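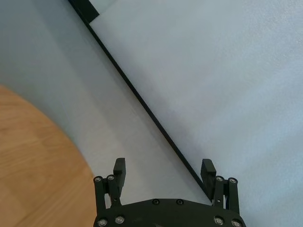 黑色夹爪近景，掌部有银色螺丝

Bratum Trasent 落地打气筒

骑车的人家里多半都有一支打气筒，用到想扔又没扔的那种。我们店里以前那支也是，压力表指针永远停在一个可疑的位置，夹头要跟气嘴搏斗半天。六月换成 Trasent 以后，早上出门前打气居然成了我挺期待的一件事！

先说筒身。钢制，比一般的粗一点，行程长，公路胎从半瘪打到能骑，胳膊还没热就完了。底座是三角形的，脚踩上去很稳，穿锁鞋也不打滑（瓷砖地面除外，建议垫块布）。手柄是榉木，没上亮漆，握久了颜色会慢慢变深，我个人很喜欢这一点。

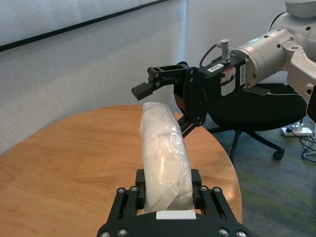 压力表装在筒身上半截，站着就能看清，不用弯腰眯眼。刻度在低压段画得特别细，玩砾石车和山地车的朋友应该懂，差一点点，下坡的感觉就完全两样。软管也够长，车挂在维修架上照样够得着。

夹头美嘴法嘴通用，不用翻转里面的胶垫，推上去、扳手一掰就锁住。Nilton Bedoya 在店里管维修，他每天要用它给一排车补气，现在谁把它借走他都要追着问。
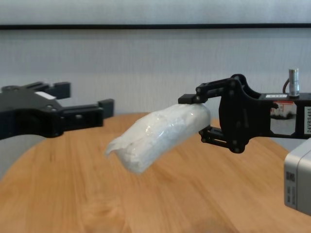

问：长时间不用，活塞需要保养吗？
答：建议每年拧开上盖，给皮碗抹一点硅脂，别用链条油，橡胶会发胀。

规格
筒身：钢，黑色或深绿
手柄：榉木
高度：59 厘米
软管：可单独更换
气嘴：美嘴、法嘴
保修：5 年

配件里附了球针和一个备用胶垫。胶垫是消耗品，我们的经验是打到 2,000 次上下的抽压都没什么变化，真漏气了再换也来得及，单买一包不贵。

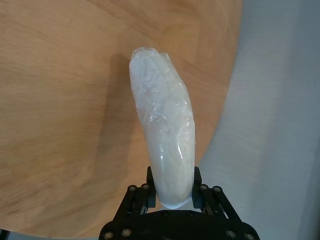

再说说不太满意的地方。整支偏重，塞进后备箱可以，背着去比赛就算了，出门请带小的。高压段最后那几下也需要用点体重，力气小的骑友可以两只手一起压，慢一点没关系。无内胎第一次上胎有时差一口气，拆掉气门芯再打，成功率会高很多。

Brayan Giraldo 写过一篇低压胎的胎压笔记，放在店里的 Castaño 骑行角，想研究的可以翻翻。深绿色目前还剩 13 支，想先试手感的话，周四晚上店里有骑行聚会，带上车直接来打就行，气管够！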